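The Long Way Back From a Hamstring

I went down in the 33rd minute of a match that meant nothing to anyone outside Trenano. Nobody touched me. I was chasing a ball I had no business chasing, and something at the back of my left thigh went like a guitar string. My first thought, lying there with grass in my mouth, was that we'd already used our subs.

That was in March, and I have since become the kind of person who talks about hamstrings at dinner. Sorry to everybody who's had to sit next to me!

I play right back for Wiriya, a Sunday league side in everything but the name on the schedule (we kick off whenever the field is free). We have two proper training sessions a month and a group chat that never sleeps. The chat had plenty of advice for me. Ice it, heat it, stretch it, whatever you do don't stretch it. One guy swore by pickle juice.

The physical therapist at the Brevetti clinic had less to say and charged me for it. She had me lie face down, push my heel against her hand, and tell her when it hurt. It hurt right away. She said a moderate strain, probably six weeks, and that the dangerous part would be the week I started to feel great.
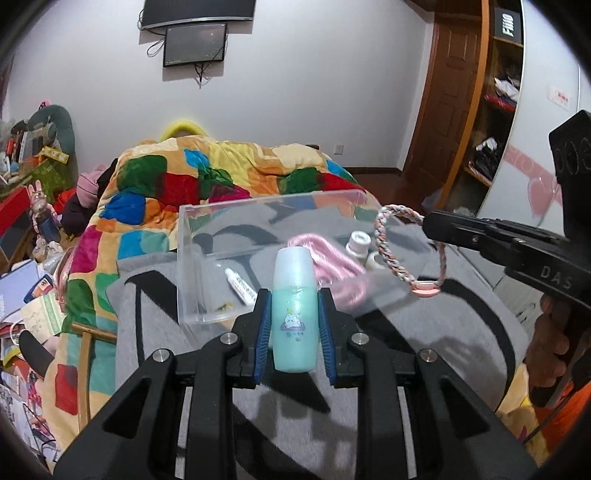

Flora Ashdown-Pell

She was right about that week, of course. By the fourth one I was jogging up stairs and telling my teammates I'd be back for the Flollimier game, our big local grudge match, which we lose almost every year. I did a light session with the team, felt wonderful, tried one sprint to show off and spent the evening on the couch with a bag of frozen corn.

So I started over, and this time I did the boring stuff. Bridges on the living room floor. Slow lowering exercises with my ankles hooked under the sofa, which are pure misery. Some 45 minutes most mornings, before coffee, with the radio on so I couldn't hear myself complain.

What I missed most surprised me. I thought it would be the games, but it was the warm-up, that silly half hour when everyone's stiff and half asleep and someone shoots a ball over the fence. I stood on the sideline for the Flollimier match with my hands in my pockets, yelling at our back line like I'd paid for a ticket. We lost 2-0.

I'm training again now, full sessions, and I played the last part of a game a couple of weeks ago. I let one long ball run out for a throw-in that I'd have chased before, and our goalkeeper hasn't forgiven me for it yet.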